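Thread: Left gripper not letting go / dropping grip force mid-lift, bin bag job
Board: Two-arm setups > Faults and safety
Page 1 of 1

glenysb
Posted 13/09/2019

Hello all, long-time reader and not much of a poster, but we had a bit of a fright this week and I'd like some opinions before I go back to Vetel (who supply our grippers) and make a fool of myself.

We've got two arms doing rubbish clearing. Full bin bags, get hold of both sides, lift, carry, put down. It's been fine on boxes for months. On bags it has now done the same thing twice. It closes on the left, closes on the right, starts the lift, and then the left gripper reports "part held" when it's got nothing but a pinch of plastic between the fingers. The bag tears, the load swings over to the right arm, and the right arm, which thinks it's sharing the weight, carries on going up. The second time, Misaki Chiba from our side was bending down to pick up scraps and the bag came round at head height. She's fine! Cross, but fine. I hit the stop and then the left one wouldn't let go of its bit of plastic until we'd powered it right down.

So really two faults, the false "held" and the not letting go. Anyone? 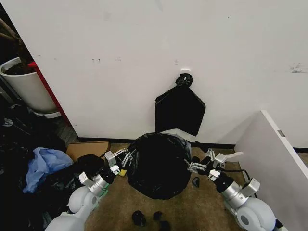 The bit I keep going back to is where the left one makes contact. It goes in with the fingertips pushed up against the side of the bag, and on a big round bulging thing like that there's no edge to get hold of, so it squashes in until it's got enough of a fold and calls that a grip. The right one comes in with its fingers open and does whatever the left has decided. I also wonder about the bits of black plastic lying about on the carpet, if one of those got in between the fingers it could easily read as something held, couldn't it? We do tidy up but there's always more.

---

tam_ck
Re: Left gripper not letting go

Hi Glenys. Chi-keung here, we run a pair with the older Vetel fingers. Had your first fault in February, near enough word for word. The "held" signal on ours only looks at whether the fingers stopped before fully closed. A folded up bit of bag is thick enough to stop them. So it wasn't lying to us as such, it just had a very low opinion of what counts as holding something.

What we did was raise the minimum width. Ours was on 2 mm out of the box and a scrunched bin liner beats that easily. Try 5 and see if the false ones go away.

---

Dodness
Re: Left gripper not letting go

I'd be careful with that advice. Put the minimum width up and you'll throw away good grips as well, because a good grip on a bag IS a fold of plastic. You'd want a weight check after a small lift, say a hand's height, then hold still and compare left and right. If one side's carrying the lot, put it down again.

And your real fault isn't in the gripper at all, it's that the right arm kept going up on its own. That's the one that nearly clouted somebody.

---

tam_ck
Re: Left gripper not letting go

Didn't say it was the whole answer, Dodness. I said it stopped our false ones, and it did. We lose a few good grips and it just tries again, no harm done. Agree about the right arm though.

---

ishbel_f
Re: Left gripper not letting go

Sorry but can we talk about why Misaki was within reach of a moving load in the first place? I don't mean that nastily, I've done it myself. But you can put all the weight checks you like in there and somebody bending down by the bag is still somebody bending down by the bag. We have tape on the floor and the arms don't get enabled with a person inside it. Scraps get picked up between runs with the arms stopped. It's slow and everyone moans and I don't care.

Ishbel Forsyth

---

glenysb
Re: Left gripper not letting go

No, fair point Ishbel, and I've had the same from Misaki in stronger language. We did have a rule, it was more of a habit than a rule, and it had slipped. Tape's going down on Monday.

Dodness, how do you compare left and right? We've got force readings at the wrists but the left one wanders a lot. I zeroed it in the morning and by lunchtime it was showing 33 newtons with nothing in it.

---

Dodness
Re: Left gripper not letting go

33 with nothing in it is dreadful. Is there a cable tugging on it? Any that's tied too tight along the arm will pull differently depending on the pose and you'll see it as load. Zero it just before each pick, in the pose you pick from, never once in the morning.

---

paochu
Re: Left gripper not letting go

Going back to the not letting go, as everyone's skipped it. Is it the Vuniser controller? On ours a stop freezes the gripper where it is ON PURPOSE so you don't drop things on people. It needs a reset and then a separate open command. Took me and Hsieh a whole afternoon of swearing to find that setting.

Pao-chu Peng

---

glenysb
Re: Left gripper not letting go

It is the Vuniser, yes!! Right, so possibly not a fault. I never sent a separate open after the reset, I just kept pressing reset and getting hotter in the face. Will try it.

---

ishbel_f
Re: Left gripper not letting go

Please don't switch that off, by the way, even if it's a nuisance. I'd far sooner have it hanging on to a bit of plastic than letting go of a full bag over someone's foot.

---

tam_ck
Re: Left gripper not letting go

Depends what you're carrying. If it's got hold of someone's sleeve I want it open.

---

ishbel_f
Re: Left gripper not letting go

Then you want a way of freeing it by hand, and everyone in the room knowing how. Different thing.

---

glenysb
Re: Left gripper not letting go

Small update. Reset and then open works first time, so Pao-chu gets the biscuits. Zeroing before each pick has calmed the left wrist down a lot, though it still creeps a bit. Haven't touched the minimum width yet, want to change one thing at a time. The right arm carrying on up is still there if I fake a tear by letting the left side go, and I can't find where the lift gets told to stop. Does anyone have theirs set up so one side losing its grip halts both? Is that in the controller or did you write it yourselves?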